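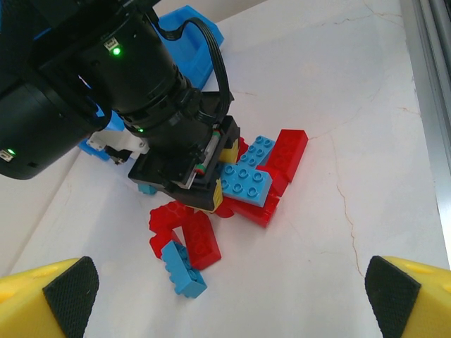 Je lis partout qu'il faut trier les grosses briques par couleur. Les rouges avec les rouges, les bleues avec les bleues, chacune dans son bac, et l'enfant deviendrait calme, autonome, presque ingénieur. J'ai essayé. Je déroule, parce que j'ai des doutes.

1/ Point de départ : un lot d'occasion acheté 19 euros, vendu comme « complet ». Complet par rapport à quoi, l'annonce ne le disait pas. Chez nous ça vit sur la table à plateau blanc façon marbre, en tas, et c'est ce tas que j'étais censé faire disparaître.

2/ La méthode vient du blog Ninorar, un article intitulé « Le bac qui change tout ». J'ai compté les commentaires enthousiastes avant de me lancer : 232. J'ai cherché ensuite ceux qui racontaient la suite, trois mois plus tard. Pas trouvé. On trie le soir, on prend sa photo, on poste, et on ne revient plus.

3/ Le matériel conseillé : des bacs Wullberg, empilables, à couvercle. J'en ai pris 7. Le couvercle ferme très bien. Tellement bien qu'un enfant de trois ans ne l'ouvre pas, et que l'autonomie promise consiste à m'appeler pour chaque brique.

4/ J'ai donc enlevé les couvercles. Sans couvercle, ils ne s'empilent plus. J'ai donc des bacs étalés par terre sur toute la longueur du mur, ce qui prend nettement plus de place que le tas.

5/ Le tri par couleur maintenant. Pour ranger, ça marche, je le reconnais : même moi fatigué, je distingue le rouge du bleu. Pour jouer, je ne vois pas l'intérêt. Quand on construit un mur, on cherche une brique longue. Rouge ou bleue, on s'en fiche un peu, on veut la longueur. Or les longues et les courtes se retrouvent mélangées dans le même bac, et on fouille exactement comme avant.

6/ On m'a répondu : « il faut trier par taille, alors ». D'accord, essayé aussi, pendant une semaine. C'est plus logique sur le papier. Mais mon fils veut une tour rouge, toute rouge, et il renverse tous les bacs pour l'avoir. Retour au tas, en plus grand.

7/ Parlons du jaune. Dans les belles photos, il y a toujours autant de jaune que du reste. Dans mon lot, les rouges gagnent largement et le jaune fait de la figuration. Un bac entier pour si peu, c'est du décor. Je l'ai rempli de chaussettes orphelines, il sert enfin.

8/ Le lavage. Ninorar recommande le filet Amano en machine, cycle doux. Les briques ressortent propres, oui. Elles ressortent aussi pleines d'eau, les creux vers le haut, évidemment. Il a fallu les retourner une par une sur un torchon. Une bassine et une vieille brosse à dents font pareil, et je n'ai pas eu à écouter le tambour cogner pendant tout un cycle.

9/ On me vend aussi le tapis de jeu Warkau, celui avec le cordon qui se referme en sac. Là, je suis embêté, parce que je voulais en dire du mal et que je l'utilise tous les jours. On joue dessus, on tire, c'est rangé. Le cordon a l'air fragile, je lui donne jusqu'en août. Mais pour l'instant c'est la seule chose qui ait survécu à la maison.

10/ Et le Warkau, notez bien, ne trie rien du tout. C'est un tas avec une ficelle autour.

11/ Ce qui m'agace dans ces méthodes, c'est qu'on ne précise jamais pour qui on range. L'enfant, lui, étale, regarde, prend ce qui dépasse. Des briques posées dans tous les sens, une de travers, une sur la tranche, et il repère une pièce que je n'aurais jamais vue au fond d'un bac. J'ai une seule maison comme terrain d'observation, donc je ne généralise pas. J'aimerais que les autres fassent pareil.

12/ Édit du 14 juin : on me signale que l'article a été mis à jour et qu'il conseille désormais des étiquettes. Des étiquettes écrites. Pour des enfants qui ne lisent pas. Je passe mon tour.

13/ Pour ceux qui demandent en privé : oui, je revends les bacs Wullberg, couvercles compris, jamais servis ou presque. Le bac à chaussettes n'est pas dans le lot. À venir chercher sur place, je n'envoie pas, les frais de port coûteraient plus cher que le reste.

14/ Et si quelqu'un trie par couleur depuis plus d'un an avec de vrais enfants dedans, je veux bien voir le coin jeux un mardi à 18 h. Enfin, n'importe quel soir. Sans prévenir.

2541 vues · Contact · Conditions d'utilisation · © Tous droits réservés · Retour en haut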